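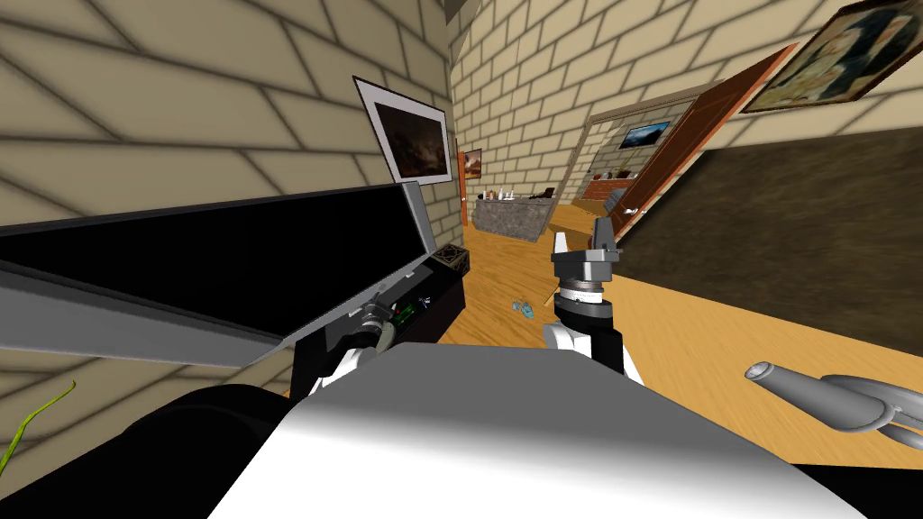 Walk-through checklist for two-arm robots in furnished rooms, Beltham site
Applies to real rooms and to the simulated ones. Please fill in the comments, even if all you write is "fine"!

1. Floor clear within reach of both arms
Result: needs attention
Comment: We do ask that small things get picked up or written into the run sheet before the arms are enabled, and there is a small light-blue object on the boards near the right arm that is on no list I have. Same goes for the little dark crate by the wall. I know it feels fussy in a simulated room, but habits carry over (mine certainly do).

2. Grippers open and unloaded at start
Result: pass for right, hold for left
Comment: Right gripper is open with the fingers pointing up, which is how the Droltside rule likes it. The left wrist is up against the hinge area of the laptop, so please check the contact force limit before going any further. Hinges are easy to overload when the lid is open.

3. Electronics in the work area
Result: needs attention
Comment: One open laptop. Write down on the run sheet whether it is the item being handled or just part of the room, as the two have different speed limits: 100 mm per second for handled items, 200 for free movement well away from anything.

4. Doors and walkways
Result: pass with a note
Comment: The big brown door stands open. Open is allowed, but the position has to be entered at the start and left alone for the whole run. Last March we lost most of an afternoon to a door that had been entered as shut.

5. Walls and hanging pictures
Result: pass
Comment: The left wall is close by, with a framed picture just above the laptop lid, so do add it to the keep-out zones if it isn't there already.

6. Stop button tested from the operator's chair
Result: pass
Comment: Tested twice, lovely quick response both times. Thank you to whoever moved the Verhoeven pendant back to its hook.

7. Run log saved under the right number
Result: pass
Comment: Saved as 2,278. Vendwood copy still to be sent.

Recheck items 1, 2 and 3 before the next run.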